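8월
글·정리 Briken 편집부

현관 소품 걸이를 만드는 작업실, Plallik과의 대화

Plallik은 현관이나 침대 옆에 두는 작은 걸이를 만든다. 받침이 되는 쟁반이 있고, 뒤쪽에 기둥 하나가 서 있고, 그 위에 가로대가 얹힌 물건이다. 제품 이름은 Darko다. 작업실을 꾸린 사람과 오후 두 시쯤 만나 저녁이 되기 전까지 이야기를 나눴다. 이름은 싣지 말아 달라고 해서 이 글에서는 대표라고만 적는다.

처음부터 걸이를 만들 생각은 없었다고 한다. 대표는 원래 매장용 진열대를 조립하는 일을 했다. "진열대는 물건이 잘 보이게 하는 가구잖아요. 집에서는 조금 달라요. 잘 보이는 것보다 늘 같은 자리에 있는 게 더 필요하거든요. 저는 아침마다 열쇠를 찾느라 5분씩 썼어요. 서랍에 넣으면 잊어버리고, 식탁에 두면 신문 밑에 들어가고요."

그래서 맨 먼저 만든 것은 쟁반이었다. 테두리가 있는 낮은 쟁반 하나를 신발장 위에 올려놓고 몇 달을 썼다. 열쇠는 더 이상 없어지지 않았다. 대신 영수증과 동전과 립밤이 같이 쌓였다. "쟁반만 있으면 결국 더미가 돼요. 위로 가야 할 물건과 아래에 있어야 할 물건을 나눠야겠다고 생각했습니다." 기둥은 그때 세웠다.

기둥과 가로대의 모양을 정하는 데는 생각보다 오래 걸렸다. 처음에는 나뭇가지처럼 여러 갈래로 뻗은 것을 그렸는데, 현관에 놓으니 지나가다 소매가 걸렸다. 그다음에는 고리 모양을 해 봤다. 보기에는 괜찮았지만 물건이 한가운데로 몰렸다. 마지막에 남은 것이 T자다. 검은 기둥 위에 검은 가로대를 얹고, 가로대 아래쪽에 짧은 걸이를 달았다. 걸이는 왼쪽 절반에 모여 있다. "양쪽에 똑같이 달자는 의견도 있었어요. 그런데 써 보면 한쪽은 비워 두는 게 편합니다. 손이 들어갈 자리가 있어야 하니까요. 대칭이면 사진은 잘 나오는데 아침에 급할 때는 불편해요."

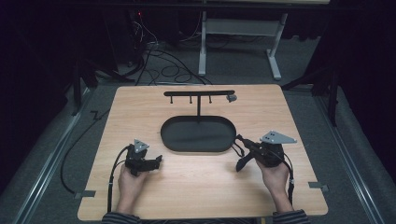 가로대보다 받침이 먼저라는 반론도 있었다. 위에 무엇을 다느냐는 나중에 바꿀 수 있지만 바닥이 좁으면 처음부터 다시 만들어야 하고, 무게가 한쪽으로 쏠리는 걸이일수록 쟁반을 넉넉하게 잡아야 한다는 이야기였다. 대표도 그 말에는 고개를 끄덕였다.

"맞아요. 초기 것은 자주 넘어졌습니다. 걸이를 왼쪽에 모아 놓고 받침은 작게 만들었으니 당연하죠. 지금은 좌우로 긴 쟁반을 씁니다. 가로대와 같은 방향으로 길어요. 시험할 때는 왼쪽 끝에 최대 400그램까지 달아 놓고 하룻밤을 둡니다. 그 이상은 권하지 않아요. 가방을 걸고 싶다는 분이 계신데, 가방은 벽에 거는 게 맞습니다."

첫 물량은 300개였다. 그중 33개가 돌아왔다. 대부분은 기둥이 흔들린다는 이유였고, 색이 생각보다 어둡다는 이유도 조금 있었다. 대표는 돌아온 것을 하나씩 풀어서 어디가 헐거운지 표시했다고 한다. 문제는 기둥과 쟁반이 만나는 자리에 있었다. 조립할 때 힘을 한 번에 주면 살짝 기울어진 채로 고정되는 경우가 있었다. 설명서의 순서를 바꿨고, 기둥을 세운 다음에는 가로대를 올리기 전에 한 번 더 맞춰 보라는 문장을 넣었다. "설명서를 고치는 데 이틀, 그 문장을 눈에 띄게 배치하는 데 일주일이 걸렸어요. 다들 그림만 보고 조립하세요. 저도 그렇고요."

검은색에 대해서도 물었다. 작은 물건을 찾기 쉬우려면 밝은 색이 낫지 않느냐는 질문을 많이 받는다고 한다. 대표의 대답은 짧았다. "열쇠는 은색이 많고 동전도 밝아요. 어두운 바닥에 놓여 있으면 금방 보입니다. 검은 머리끈은 안 보여요. 그건 인정합니다." 흰색을 한 번 만들어 본 적은 있다. 열쇠 긁힌 자국이 너무 빨리 눈에 띄어서 그만두었다.

밝은 나무 상판 위에 놓고 보면 쟁반의 가장자리가 유난히 또렷하다. 대표는 새 시안이 나오면 꼭 이런 상판에 올려 본다. 테두리의 높이가 고른지, 바닥에 뜨는 곳이 없는지, 그림자가 어디에 지는지를 본다고 했다. 어두운 책상에서는 눈에 들어오지 않던 것도 밝은 나뭇결 위에서는 보인다. 테두리 선이 조금만 울어도 나뭇결과 비교가 된다. "자로 재는 것도 하죠. 그런데 자로 재기 전에 먼저 눈으로 봅니다. 눈에 이상하면 재 봐도 대개 이상해요."

상판은 Sultis에서 받은 것을 쓴다. 가구를 만들고 남은 판을 잘라 주는 곳인데, 결이 판마다 달라서 같은 것을 두 장 구하기가 어렵다. 대표는 그 점을 좋아하지 않는다. 비교를 하려면 바탕이 같아야 하기 때문이다. 그래도 오래 써서 이제는 판의 무늬를 거의 외웠다고 한다.
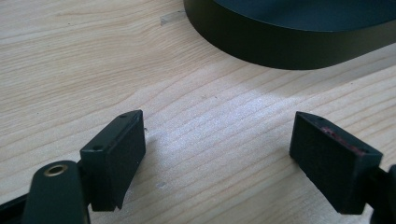 집에 있는 가구는 대개 이런 판처럼 밝지 않고, 유리를 깐 화장대나 짙은 신발장 위에서는 전혀 다른 물건처럼 보일 수 있지 않느냐는 질문이 이어졌다. 놓을 자리를 먼저 정해 놓고 걸이를 골라야지, 걸이를 산 뒤에 자리를 찾으면 결국 창고로 간다는 경험담도 함께 나왔다.

대표는 자기도 창고에 넣어 둔 것이 있다며 웃었다. "유리 위에서는 소리가 문제예요. 열쇠를 던져 넣는 분들은 밤에 시끄럽다고 하세요. 저는 쟁반 밑에 얇은 펠트를 붙이라고 말씀드립니다. 제품에 처음부터 붙이지 않는 건 나무 위에서 쓰는 분들이 싫어하셔서 그래요. 먼지가 낀다고요."

자리를 고르는 법도 물었다. 대표가 권하는 높이는 서서 팔을 자연스럽게 내렸을 때 손이 닿는 곳보다 조금 위다. 너무 높으면 쟁반 안이 보이지 않고, 너무 낮으면 허리를 숙이게 된다. 허리를 숙여야 하는 자리에는 물건을 잘 두지 않게 된다고 했다. 벽에서는 손가락 두 개 정도를 띄운다. 가로대가 벽에 닿아 있으면 걸 때마다 벽지에 자국이 난다. 콘센트 앞은 피한다. 충전기 선이 쟁반으로 들어오기 시작하면 다른 물건이 들어갈 자리가 없어진다.

쟁반에 무엇을 두고 무엇을 두지 않을지는 집집마다 다르다. 다만 대표의 집에는 정해 둔 것이 있다. 영수증은 쟁반에 두지 않는다. 동전은 하루만 둔다. 약은 절대 두지 않는다. 아이가 있는 집이라 그렇게 정했고, 아이가 없는 집에 그대로 권할 생각은 없다고 했다. 쟁반을 비우는 일은 한 달에 한두 번 한다. 그때 안에서 나온 것들은 식탁에 펼쳐 놓고, 주인이 나타나지 않으면 상자로 보낸다. "상자는 여섯 달에 한 번 열어요. 작년에는 장갑 한 짝과 어디 것인지 모를 열쇠가 나왔습니다. 열쇠는 아직도 못 버렸어요."

물로 씻어도 되느냐는 질문도 자주 온다. 대표는 마른 천으로 닦고, 손자국이 남으면 물기를 꼭 짠 천으로 한 번 더 닦으라고 답한다. 기둥이 서 있는 부분은 천이 잘 들어가지 않으니 면봉이나 낡은 칫솔을 쓴다. 먼지는 늘 기둥 아래쪽과 테두리 안쪽에 모인다.

쟁반의 윤곽도 여러 번 바뀌었다. 네모난 것으로 시작했다가 모서리를 둥글렸고, 나중에는 앞뒤의 폭도 조금씩 다르게 잡아 보았다. 앞에 서서 내려다보면 몸 쪽은 폭이 좁고 둥글게 마무리되어 있고, 뒤로 갈수록 넓어진다. 기타 피크를 닮았다는 말을 들은 뒤로는 작업실에서도 그렇게 부른다. "앞쪽 모서리가 각져 있으면 손등이 닿아요. 아프지는 않은데 거슬립니다. 뒤쪽은 기둥이 서야 하니까 넓어야 하고요. 두 가지를 같이 맞추다 보니 이런 모양이 됐어요."
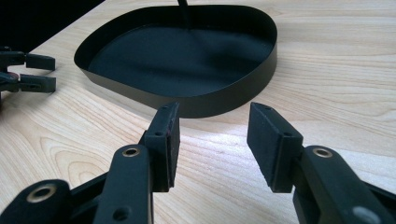
다음 작업

Plallik은 지금 가로대의 높이를 두 가지로 나누는 일을 하고 있다. 지금 것보다 낮은 쪽은 침대 옆 탁자에 맞춘 것이다. 누운 채로 손을 뻗었을 때 가로대가 머리 위에 있으면 불편하다는 의견이 많았다. 낮은 쪽도 첫 물량은 300개로 잡았다. 더 만들 여력이 있느냐고 묻자 대표는 고개를 저었다. 조립 상태를 직접 확인하는 데 걸리는 시간을 생각하면 그 정도가 알맞다고 한다.

걸이만 따로 살 수 있게 해 달라는 요청에는 아직 답을 정하지 못했다. 간격을 마음대로 정하게 하면 무게가 어디로 쏠릴지 알 수 없다. 반대로 지금처럼 고정해 두면 굵은 줄이 달린 물건끼리 서로 부딪힌다. 위치를 바꿀 수 있되 정해진 칸에만 들어가게 하는 방법을 시험하고 있는데, 칸을 만들면 가로대가 두꺼워진다. "두꺼워지면 제가 싫어요. 그게 제일 큰 걸림돌입니다."

가격은 올리지 않을 생각이라고 했다. 포장은 바뀐다. 기둥과 가로대를 나란히 눕히고 쟁반을 그 위에 엎어 두는 방식인데, 상자가 납작해져서 문 앞에 세워 둘 수 있다. 지난번 상자는 너무 커서 안에서 부품이 움직였고, 쟁반 테두리가 눌린 채 도착한 것도 있었다.

이야기가 끝날 무렵 대표의 집 현관에는 지금 무엇이 걸려 있는지 물었다. 자동차 열쇠와 자전거 열쇠, 아이의 호루라기가 있다고 했다. 쟁반에는 도서관 카드와 줄자가 들어 있다. 줄자는 원래 작업실에 있어야 하는 물건이라 저녁에 가방에 넣어 둘 생각이라고 했다.

새 높이의 Darko는 가을에 나온다. 먼저 산 사람에게는 낮은 기둥만 따로 판매할 예정이며, 바뀐 조립 설명서도 함께 보낸다.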